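Give the Sorting Contest a Worse Belt

Every March our school sends a team to the Flokwood sorting contest, and every March I hear the same argument from parents. The students spend 340 hours on a robot that moves parts from a belt into bins. A person could do it with one hand while eating a sandwich. What is the point?

I coach the team, so I am not neutral. I think the contest is worth the hours. I also think it rewards the wrong thing, and this year's rules made it worse.

The task is simple to state. A part sits on a conveyor. The robot has to pick it up and put it in the correct bin. The old rules allowed 20 parts per round and let the judges set them down any way they liked. The new rules give each team a printed sheet showing where every part will start and which way it will face. A team can now write down fixed positions, replay them, and score well without the robot looking at anything.

Some of our students did exactly that in the first week, and I don't blame them. It worked on Stirkel, our practice program. Then someone bumped the belt during cleanup, and the next morning the gripper closed on air, over and over. They spent the rest of the month learning why. I would not trade that month for a trophy.

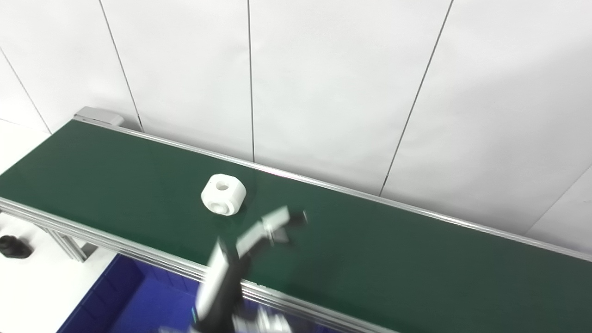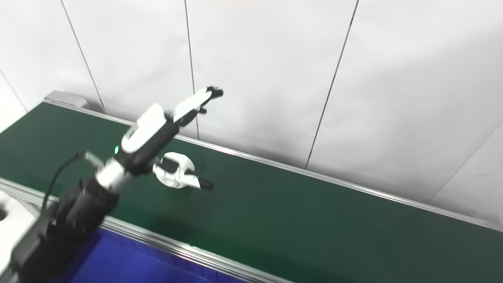
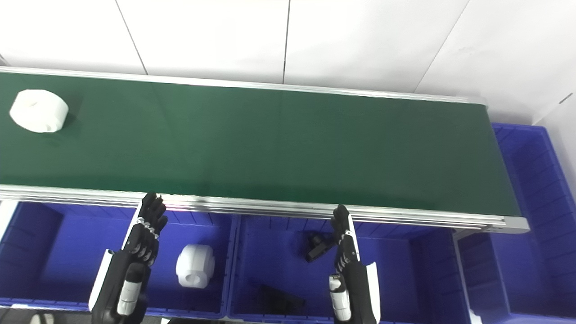 Work at the green conveyor, with white parts on the belt in the first and last pictures.

White parts on a dark belt are about as easy as it gets for a camera. Black parts are harder, and the contest barely uses them. A black part in the shadow of a bin wall can take a whole afternoon of arguing over exposure settings, and that is an afternoon well spent. Students who have been through it stop saying "the robot sees the part" and start asking what it has to go on.

The defense of the new rules, as I understand it, is fairness. The organizers say that random placement made scores depend on luck, and that small schools were getting discouraged. There is something to this. The Frota team drove four hours last year and drew a terrible first round. But a starting sheet doesn't help a small school much. It helps whoever has the most practice time on an identical belt, and our belt setup cost $4000. Frota practices on a folding table.

A better fix is cheap. Run each team three times with different placements and drop the worst score. Publish the list of parts ahead of time and keep the positions secret. Give a few points for a robot that misses a part, notices, and tries again – right now a miss scores zero whatever comes after it.

I have sent this to the organizers and will send it again before the rules close. If your school competes, please write to them too.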